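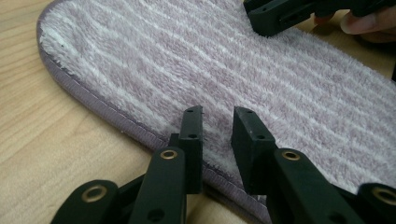 DROMBRIDGE, May 11, 2023 – Kidstead has added a striped, round-ended plush pad to its Flores line of soft furnishings for nurseries and playrooms. The pad has a long, fuzzy pile in lavender pink with white stripes. The perimeter is finished with a narrow strip of smooth, darker mauve-purple binding.

The Flores pad is intended for use on low tables, benches and storage chests, or on the floor beside a bed. It can be folded for storage. The stripes run along the length of the pad, and the white and lavender fibers blend where they meet, so the stripe edges are soft.

Kidstead began work on the pad in December, after retail customers asked for a smaller format than the existing Flores rug. The company compared 13 combinations of pile length and binding width before settling on the current version. Samples were then placed with 387 households in the Drombridge area for a period of nine weeks. Participants recorded pile shedding, edge wear and changes in shape after washing.

Two changes followed from the household reports. The binding stitch was shortened at the curved ends, where early samples had puckered. The pile was also trimmed back slightly at the seam allowance to reduce the amount of fiber caught under the binding during sewing. Some stray fibers may still lie over the binding when the pad is new. These can be smoothed back by hand or trimmed with small scissors, and should not be pulled.

Care instructions are as follows. Shake the pad outdoors before washing. Wash cold on a gentle cycle with similar colors and no fabric softener. Dry flat, pile side up, and brush the pile lengthwise with a soft brush once it is fully dry. Do not iron. The pad has no non-slip backing; a separate underlay is recommended on smooth floors and is sold in the same outline.

The pad is cut and sewn at the Plellovport workshop, which also produces the Flores rug and cushion covers. Orders from stockists are packed in cartons of 10. Replacement binding is not sold separately, but pads with a binding fault can be returned to the point of purchase for exchange.

Kidstead makes soft furnishings for children's rooms and is based in Drombridge.

Related items
Kidstead moves cushion cover sewing to Plellovport
Flores rug: revised washing instructions
Underlay sizes for round-ended pads
Stockist ordering dates for December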